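Print this page | E-mail this page

Section 4: Recording pick attempts
Posted in August by the Brullura set-up desk

By now the arm should be homed and the Cetell recorder should be showing a green status line. If it isn't, go back to Section 3 – I've tried skipping ahead and all I got was a folder of empty files.

1. Put the bars in the bin by hand. I mix the colors and let them land at whatever angle they like (don't line them up, tempting as it is!).

2. Type a batch name and set the batch length to 50 attempts. You can go longer, but I find my attention drifts and the labels get sloppy.

3. Press Start and step back. The arm picks, lifts, and drops the bar back in the bin, and Cetell saves one example per attempt, good or bad.

NOTE: Keep the misses. The first set I sent over to Bastside had 692 examples in it and I'd thrown out nearly every failed grasp, so the model thought it could pick up anything from anywhere. I had to start over. 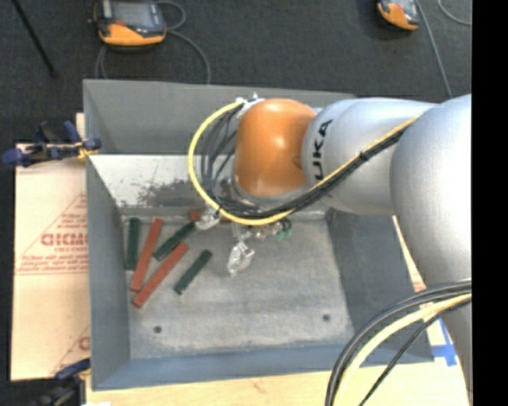

4. Stir the bars between batches. A quick shuffle is plenty, but do push a few up against the walls, where the grasps get awkward and the learner needs the most help.

5. Check the clamps on the bin before you restart. If the bin shifts even a little, redo the calibration from Section 2.

CAUTION: Pause the arm from the controller before your hands go anywhere near the bin. The pause button in the Cetell window only stops the recording – the arm keeps right on moving!

6. When the batch is done, open it in Fuchs and go through the labels. Anything marked 108 means the gripper reading dropped out, so watch that clip and label it yourself.

Last updated: August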